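4/9/20

Okay, so I finally got the planner to stop sulking. I've been at this since breakfast and my coffee has been cold for hours, but I want to get it down before I forget what I changed (last time I didn't, and I lost most of an evening hunting for one flipped sign).

Quick recap for future me. Trillby is the grasp planner, Mathew is the old name for the motion layer that we keep promising to rename, and Iltumow is the logger that sits under both and complains. Trillby hands over a list of ranked grasps, Mathew tries to find a path to each one, and if none of them work the whole thing gives up and says NO PLAN, like a teenager.

Yesterday it said NO PLAN 17 times in 20 tries, and I was sure the collision margin was too fat. It wasn't! The margin was fine. The trouble was that Trillby was scoring every grasp on the bar alone, with no idea where the walls were, so its favorites were always the ones hugging the edge of the bin. Mathew would chew on those until the timeout and never get down the list to the easy ones in the middle.

So now there's a wall term in the score. It's a dumb little thing, just distance from the fingertip to the nearest bin wall, squashed so it stops mattering once you're far enough away. I also moved the wrist tilt check in front of the path search instead of after it, and that one change brought planning down to 586 milliseconds on the replayed logs. I did a small dance in my socks.

Perception is still being weird about the shiny floor, though. The depth comes back with holes wherever the metal glares, and the segmenter loves to glue two neighboring bars into one fat one. The green ones suffer most - my guess is they're just too dark, but I haven't tested that, so it stays a guess. I tried bumping the minimum cluster size to 12 and it made no difference I could see. Putting it back tomorrow.

The pose fit is better with the long red bars than with the short green ones. More edge to hang on to, I suppose.
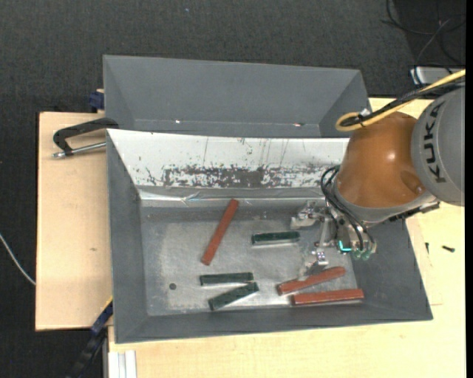
Page 17

Six bars in the front bin, three red and three green, with the gripper tipped down over on the right where two of the reds lie close together near the front wall. I like this layout for the wall term, so I'm saving the bar poses as a test case and calling it greremville_corner. The steep red one over on the left goes in too, as the wide-open pick to compare against.

Still to do: make Iltumow write down which grasps got thrown out and why, not only the winner. I also want the timeout per grasp, so one bad candidate can't eat the whole budget. And the rename, ha. I said May for that and I'm sticking with May.

Going to reheat the coffee and run the replays one more time before bed.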